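Subject: Re: [club-kit] Switching to the Kalex wash for the new season

On 14 August, sorry, in the August round-up, the kit group wrote:
> We're proposing to move all team washing to Kalex from next season.
> It costs $49 a tub and the maker says colours stay true for 90 washes.
> Tostach have used it for a season and are very happy. If there are
> no objections we'll order 14 tubs before the end of the month.

I have an objection, or at least a few questions, before we hand over the money.

First, the 90 washes. Whose 90 washes? In what water? Lurach is on bore water for half the year and anyone who has tried to keep a white towel white out there knows what that does. The leaflet doesn't mention hard water at all. It doesn't mention temperature either, apart from a line saying "suitable for all cycles", and I've never met a powder that didn't say that.

Second, Tostach being happy. They bought new tops the same season they changed powder. Of course the colours look good. I'd like to hear from a club that put three-year-old kit through it.

The red and white is the whole problem for us. Plain navy would forgive nearly anything.
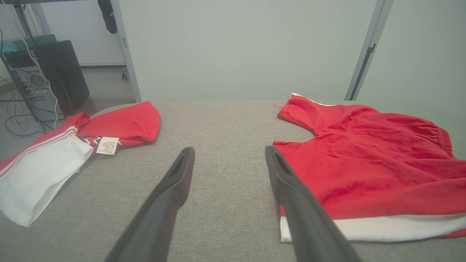
Red and white tops, laid out on grey.

What I was taught, and what I still do, is cold water, inside out, nothing left sitting in the basket overnight, and dried in the shade. Dye runs when wet red sits against white for hours. I can't see how a dearer powder fixes that if the bag still spends the night in somebody's boot after an away game at Tarar. 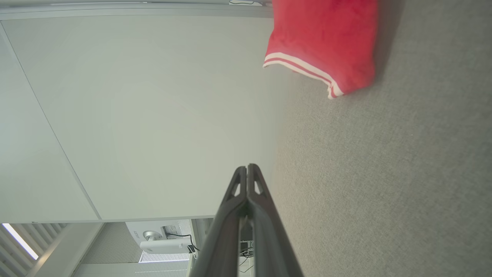 Third, the price. We have 1000 dollars in the kit account and 14 tubs would eat well over half of it — for something we haven't tried once. The supermarket stuff is a fraction of that. If it does turn out to be better, fine, I'll say so on this list and pay for a tub myself.

Could we buy one tub, wash half the old tops in it until the finals, and do the other half the usual way? Same machine, same water. Then lay them side by side in daylight and have a look. It's slow and a bit dull but we'd know something at the end of it.

I'd also like to see the leaflet posted here in full. The bit quoted in the round-up stops just before the small print.

Happy to do the washing for the trial half if someone can drop the bags off.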